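Jastcombe Robotics Club: your questions

Do I need to know how to code?
Not at all! Most of us started from nothing. We pair new people with someone who has done a term already, and you'll be moving an arm on screen by the end of your first evening.

Why do you start in simulation?
You can crash as often as you like and nothing breaks. We build rooms with tiled floors, chairs and shiny things to pick up, then try to steer the gripper to them — reflections are great fun to argue over.

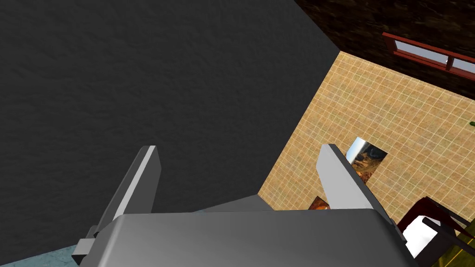 Ketill Toft adds that new members should try driving from the gripper's view early on, as judging distance gets much easier after an hour or two of it.

Is there an age limit?
You need to be 11 or over. There's no upper limit, and we love having parents join in.

Do you enter competitions?
Yes! We're taking two teams to the Dutemar Cup in December. Ask Rafia Butt for a place — she keeps the list.

Can I work from home?
Please do. The room files are on the club drive.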